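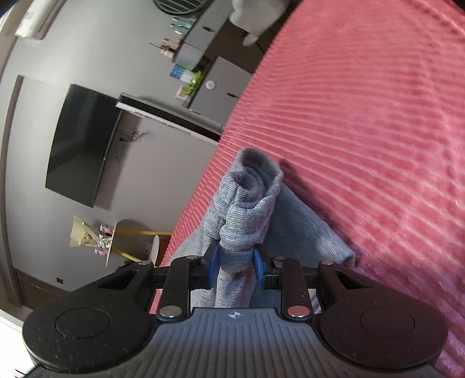

Can a machine learn to handle laundry from recordings in which no robot takes part? For some steps it can, provided the recordings show the grasp itself and the motion of the hand can be recovered from them.

Nidia Tello's group at Forerik has spent the past year finding out which steps those are. The work concerns cloth: towels, knitwear, and other items that change shape whenever they are touched. A person holds a gripper tool in one hand, picks up a garment, moves it and lets go. The view from the tool is recorded along with its path through the room. A policy is trained on those recordings and then run on an arm at the Forerik lab.

The approach is well established for rigid objects. A cup has a handle, a rim and a small set of useful grasps. A knit top gathered into a twist has none of these in a fixed place. Two blue fingertips closed on a bunch of gray ribbed cloth, with the rest of the fabric spread over a pink blanket, give the policy a grasp point but very little about where the hem or the sleeves might be.

"Most of our early failures were at the second grasp," Tello says. "The arm would pick the item up without trouble. Then it had to choose where to take hold next, and it chose badly."

The group's answer was to change how the recordings were divided. In the first version, each session was a single sequence from pickup to release. Fuseini Acheampong, who wrote the training code, split the sequences at every opening and closing of the jaws and had the model predict the next contact point as a separate output. The motion between contacts was learned on its own.

The change was tested on 13 garments that had been left out of training. Each was placed on a bed in a gathered state, and the arm was asked to pick it up, spread it and release it flat. With the original method, 2 garments were laid flat. With the split sequences, 7 were. The remaining failures were mostly thin items that slid out of the jaws while being pulled.

Joanne Birkett, who works on textile handling at Numadach and was not involved in the study, considers the gain real but narrow. She notes that all of the test garments were knits. Woven shirts hold creases differently, and their collars and cuffs add stiff regions that the model has not seen. She would also like to see the test repeated on a hard table, where there is less friction under the cloth than on a ribbed blanket.

Recording in furnished rooms brings its own difficulty. The wide view from the tool takes in walls, cabinets, doors and whatever is on the shelves, and the path estimate depends on that background. A plain light gray wall offers few points to track. A shelf of small bottles offers many. Acheampong found that sessions facing mostly blank wall produced drift large enough to spoil the contact labels, and these were dropped before training - a loss the group accepted for now.

A second version of the pipeline, called Dinsa, weights each segment by the quality of its path estimate and keeps more of the material. Results are due in December. Tello expects a modest improvement on thin fabrics and none on the choice of the second grasp, where she believes the limit is the lack of any touch signal in the fingertips.

The Forerik group plans to add woven garments to the next test set.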